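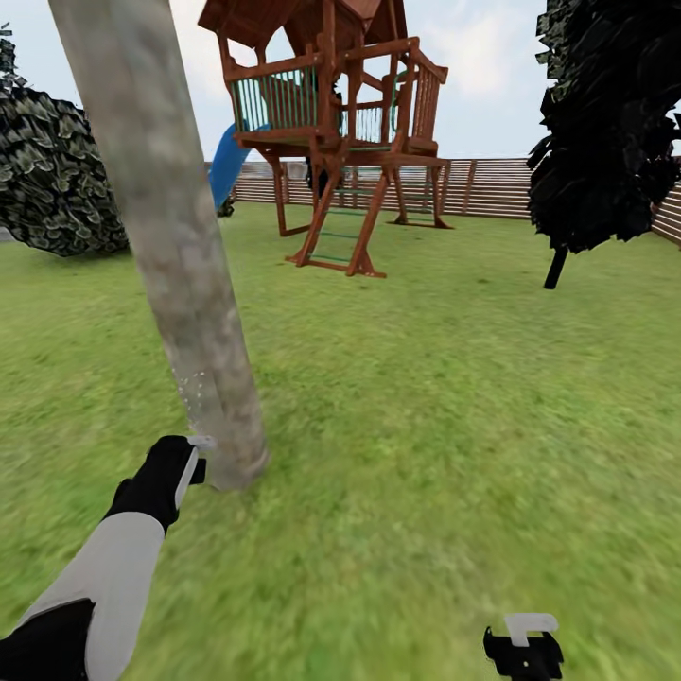 Garden world, trunk task, left gripper near the base of the tree.

Workshop notebook, Norkstead, May 26, 2019

In on a Sunday to write this up while the building is quiet. The week's talk was all about how well the simulator is going, and I want my own version on paper before the Zodus people send theirs.

What we have been told. Dringate wants two-armed machines doing the close work round the bottom of trees, the stuff the grounds crew do on their knees. We build the garden in software, an operator drives the arms through it, the runs get saved, and at some point a controller learns from them. The crew then "move up to supervising". That phrase is in the plan three times. I asked Konrad what a supervisor does between one fault and the next and he said that was for Dringate to settle. Fine, but Dringate think it is for us to settle.

Runs to date: 3,181. It's the number on the slide and I have no quarrel with the counting. My quarrel is with what a run is. Pui-shan and I went through 40 of them on Friday, picked blind, and marked each one usable or not by the rule we agreed in the spring. We threw out 12. Mostly the operator stops short of the bark, waits, backs off a little and tries again, and the log calls it a completed approach. The person in the chair knows it wasn't one. The log doesn't ask.

Things I don't trust yet:

The ground. Our lawn is flat all the way to the fence. No roots at the foot of the trunk, no stones, no hose left out. Any of the Dringate crew would laugh at it. Zoltán says bumps can be added later. Later has been the answer to bumps for as long as I have been on this.

The bark. It is a smooth cylinder with a pattern on it. A finger that meets it nicely here will meet something quite different on an old tree with ivy up one side.

The chair. Operators are doing long stretches on the sticks and their necks hurt. We set out to save people's knees and have so far moved the ache up the body. Need to put breaks into the rota properly, not as a "please take".

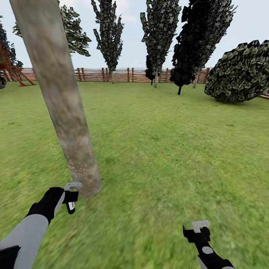
Latifa read the draft up to this point and disagrees with a good half of it. She did two seasons on her knees with a hand fork, she says, and would have taken a stiff neck over that any day of the week, and has anybody here asked the crew or are we all just being worried on their behalf? She also thinks the flat lawn is right for now, as you can't tell a bad grip from a bad floor if you change both at once.

Fair on the floor. I'll leave the item in but move it down the list. On the crew she has me, I have spoken to two of them and both conversations were in a car park. What they wanted to know was who gets called when it goes wrong at half past six in the morning, and whether that person is paid more than now. I had no answer. I still think the question is a better one than anything in our plan.

Where I don't give way is the word supervising. Nabila sat beside the Belhaj trial for a week (the warehouse one, no trees) and came back with pages of notes on it. The men there watched a screen most of the shift and fetched dropped parts the rest. Two asked to go back on the old line. It was slower for their hands and they said it made the day go quicker. I would like those notes copied into this book before they get tidied into a report.

Back to the arms.

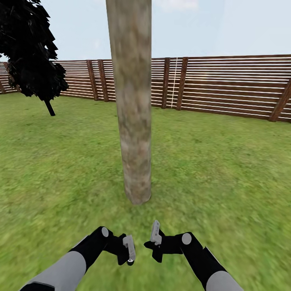
Approach with both of them is the part I would call shaky. The operators favour one side, you can feel it when you take the sticks yourself, the other arm gets parked and forgotten. If the controller learns from that it will learn to park an arm too, and then we have sold Dringate two and delivered one and a bit. Pui-shan suggested a block of runs with the sides swapped. Cheap to do, so do it.

To do:
Swap-side runs, Pui-shan to set up
Re-mark the runs properly, all of them, two markers each. Konrad will say there's no time
Fix the log so it stops calling a near miss complete (Zoltán)
Breaks on the rota, in writing
Ask Dringate for an hour with the whole crew, indoors, paid, no managers
Copy of Nabila's Belhaj notes

Konrad wants a date for real grass and is saying September. I've said I won't put my name to a date until the re-marking is done. He has written September on the whiteboard anyway, in the pen that doesn't wipe off.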